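April
Darcy Penner and Ravinder McIntyre

3. Perceived Room Brightness and Wall Finish 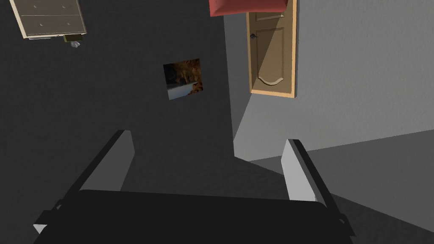
The amount of light that a person believes is in a room does not follow closely the amount which the meter shows. This was noted already by Hiebert in his work on hospital corridors, and later by Onetti for small apartments, but both authors studied rooms with windows. In our study we consider rooms without daylight, such as storage rooms and basement offices, where the finish of the walls may have a larger role.

3.1 Participants and rooms

We invited 40 adults, most of them office workers from the town of Uvanari. Each person visited two rooms of equal size in the same building. In the first room the walls were covered with a matte mineral plaster, and in the second with a smooth paint of the same gray value. The ceiling lamp was of the same type in both rooms and was set to 200 lux at the height of the desk. The order of the visits was changed from one participant to the next – half of them began with the plaster room.

Before each visit the participant waited in the hallway for some 17 minutes, so that the eyes could adapt. The visits took place in the afternoon, except for one group on Monday, which came in the morning due to a problem with the building keys. We compared this group with the others and did not find a difference that would justify removing it.

3.2 Rating procedure

The participant sat at the desk and gave a brightness rating on the Skimitz scale, which goes from 0 to 50. After this, the participant was asked to point to the darkest part of the room and to say in his or her own words how the walls looked. The answers were written down by the second author and later sorted by the first author, who did not know to which room they belonged.

Figure 1. Simulated view with a lighter gray wall with mottled plaster texture beside a large dark surface.

3.3 Observations

The plaster room was in general rated as brighter than the painted room, although the meter gave the same value at the desk. The difference was larger for the participants who saw the painted room first. We think that the small variations of tone in plaster give the eye more to compare, and that the wall is then read as a lit surface. A smooth dark wall offers fewer such cues, and several participants described it as "flat" or "far away".

The question about the darkest part of the room gave a result that we did not expect. In the plaster room most people pointed to the floor under the desk. In the painted room the answers were spread – some chose a corner, others chose the wall behind the door, and a few could not decide. This agrees only partly with Onetti, who reported that corners are chosen almost always. Her rooms had furniture along the walls, and ours had only a desk and a chair, so the comparison must be made with care.

We also observed that the words for texture and the words for warmth were often used together. A participant who called the plaster "soft" would in many cases also call the room warm, while the temperature was kept equal in both rooms. This relation is treated in Section 4, together with the effect of lamp color.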